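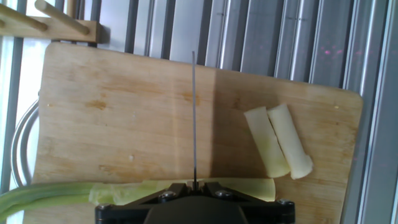

4. Planning and Budgeting for the Cutting Cell

4.1 How we came to a shopping list

When we began planning the food preparation work, we did what I suspect most small laboratories do, and started with the arm. We spent a good part of the first July reading data sheets, comparing reach and payload, and arguing in a friendly way over repeatability figures that mattered very little for vegetables. The arm was the largest single line in the proposal, so it got the largest share of our attention. Looking back over the purchase records with Teresa Noonan, who kept them far better than the rest of us deserved, we can see that the items that held up the project were nearly all small ones: blades, screws, spare gripper fingers, cutting boards, and the hours needed to fit these things to each other.

This section sets out how we bought the equipment, what we would put in the budget if we were starting over, and how we now decide when a part is due for replacement. We hope it is of some use to groups of our own size, who cannot easily send a part back and wait a season for another one. The accounts used here were closed on 28/11/2021, and anything bought later has been left out.

Figure 3. Cutting trial on stalk vegetables, seen from the wrist camera. The blade is held upright in the gripper over a wooden board, with two cut pieces of the pale stalk to its right.

4.2 Holding the blade

We asked two suppliers to quote for a knife attachment. Trondska offered a complete tool with its own quick-change plate, nicely made and priced to match, and Fenby offered a plain blade holder that would need some machining on our side. Tõnu Pärn suggested a third way, which was to leave the gripper on the arm and let it clamp a thin blade directly, as in Figure 3. We were doubtful about this at first. A gripper is a general tool, and we worried that a blade pinched in it would twist as soon as it met anything firm.

What decided the matter was the budget. Buying the Trondska tool would have meant giving up the spare gripper, and without a spare, one bad collision could have ended the season for us. We therefore put the money into a second gripper and a box of blades, and kept the Fenby quote on file in case we were wrong. The choice also meant that the arm could put down the blade and pick up something else without any tool changer at all – a saving we had not thought to count when we compared the quotes.

Blades turned out to be the easiest thing to estimate and the thing we estimated worst. The first order was for 300, on the theory that they were cheap and we would surely use them. By the closing date we had used 102. The remainder are in a drawer, well wrapped, and will probably outlast the arm. Dzifa Asante has since proposed that a group buy only enough for one set of trials, look at the wear, and then place the larger order, and we have followed her advice for everything that wears out.

4.3 The board and what surrounds it

Our proposal had no line for cutting boards. We simply brought them in from a kitchen shop and charged them to general supplies, which is fine until one tries to work out what a trial costs. Wooden boards mark and stain with use, and the vision side of the project is affected by this as much as the cutting side. A scratch can look like the edge of a thin slice, and a dark patch can draw the segmentation away from a pale piece lying close by. We considered replacing the boards on a fixed schedule, but Seidu Agbenyega made the fair point that people do not cook on new boards, and that a system trained only on clean ones would be of limited help in anybody's kitchen. We settled on keeping boards of different ages in rotation and recording which one was in use.

Light was another matter we had not priced. Daylight from a window and reflections from metal surfaces near the board gave us a good deal of variety for free, and we were glad to have it. Still, any group that needs repeatable images should put blinds and a fixed lamp in the first budget. We asked for ours in the second year and had to move money from travel to pay for them.

Produce went through the account with Wumbei, the wholesaler that already supplied the teaching kitchen. Green, leafy stalk vegetables were the least trouble to store and the most demanding to cut, and so they took up more of the schedule than we had planned. Tala Shboul ordered in small lots, which cost a little more per stalk and wasted much less.

4.4 Service and spares

The service contract with Ladden covered the arm and its controller but left out the gripper, a detail we found on the second page of the terms after we had signed. We would urge readers to ask about this early, and in writing. Our present plan keeps 2 grippers in working order at all times and sets aside a small yearly sum for screws, finger pads and cables, none of which anyone enjoys asking for one at a time.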